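Moved Gimgate's motion planner off the control loop this week. It used to share a process with the joint controller, and every slow plan showed up as a stutter in both arms.

Now the planner runs on its own and hands over short trajectory chunks. The controller keeps 3 of them queued and holds position if the queue runs dry.

Clear bags are still the hard part for perception. Printed film over toy bananas gives the segmenter two answers for the same pixels – the bag and what's inside it.
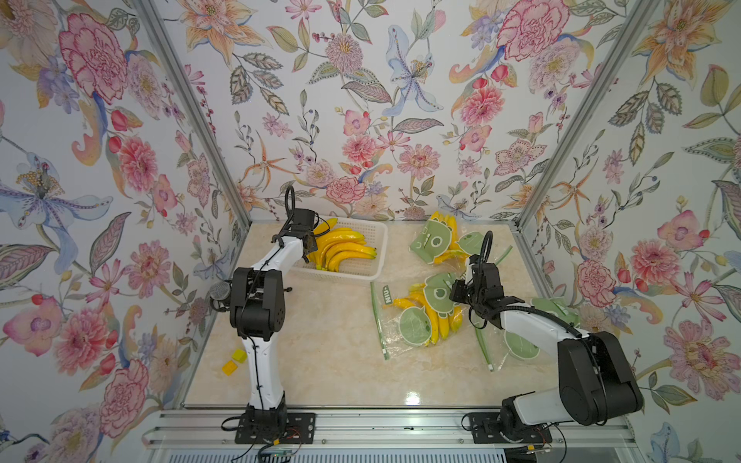 Ikechukwu Anozie added a second label layer for that, so a pixel can belong to both. We relabeled 491 images by hand. Slow, but the masks are cleaner around zipper strips.

Grasp scoring reads the bag layer only. Contents go to the task planner, which decides what gets packed next.

Also fixed: the log viewer dropped the right arm's timestamps after a restart. Thanks to Poppy Hartley for the bug report, issue 1647.

Next is collision checking between the two forearms. The current margin is 160 mm and I want it smaller.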